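**主题：** Re: [pesow-users] 增量备份在 rename 之后重复上传

Yevhen Antoniuk 写道：

> 我们从 4.x 升到 5.x 以后，把一个目录改名，下一次增量就把整个目录重新传了一遍。内容没有变，mtime 也没有变。709 GB 的卷，走到 Priluvport 那边的链路要跑将近 29 个小时。
>
> 这是预期行为吗？索引里明明已经有这些块的哈希。
>
> 另外，--trust-inode 在文档里只有一句话，看不出适用范围。

Yevhen，你好：

是预期行为，但文档写得不够。分两层说。

第一层是文件级判断。5.x 的快速路径用（路径，大小，mtime，ctime）做键，路径变了就算未命中，转入慢速路径，重新读取文件并切块。4.x 的键里用的是 inode，不含路径，所以改名之后仍能命中。改掉的原因是有几种网络文件系统会在重新挂载后复用 inode 号，旧版在这种情况下会漏备份，而且不报错。

第二层是块级去重。慢速路径读完文件之后，已有的块本来不应该再传。你看到重传，多半是切块参数变了：5.x 默认的平均块长比 4.x 大一倍，新切出来的块和旧索引里的对不上。请先看仓库根目录下的 chunker.conf。如果没有这个文件，客户端会用自己的默认值，不会去问仓库。

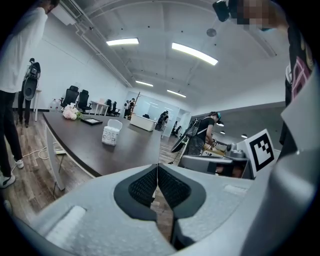
那么，能不能只改 chunker.conf，不重建索引？

可以，前提是升级之后还没有做过 prune。把平均块长写回旧值，下一次增量就会重新对上 4.x 时期的块；升级后传上去的那部分大块会留在仓库里，等引用它们的快照过期后由 prune 回收。

步骤如下：

1. 停掉所有客户端的定时任务。
2. 执行 `pesow repo lock --exclusive`。
3. 编辑 chunker.conf，三个值（min、avg、max）都要写，只写 avg 会被忽略。
4. 执行 `pesow check --index-only`。
5. 解锁，先用一个小目录试跑，看输出里的 new chunks 一栏。

关于 --trust-inode：它恢复 4.x 的判断方式，只建议用在本地的 ext4 和 XFS 上。Istudcombe 的机器挂的是 NFS，不要打开。Borghild Lindholm 去年 9 月在那边开过一次，恢复演练时发现有 4 个文件的内容是旧的，ctime 看上去却完全正常。

还有一点与你的问题无关，但同一份日志里能看到：你的 upload-workers 设成了 29。单条链路上超过 5 基本没有收益，只会让重试队列变长。

文档补丁由 Tien-fu Chu 在写，放在 Shih 的分支上，还没有合并。如果你能把 `pesow debug chunks` 对同一个文件在两个版本下的输出都贴上来，我可以确认是不是切块参数的问题。文件名可以抹掉，块长和偏移请保留。

Chin-lung Sin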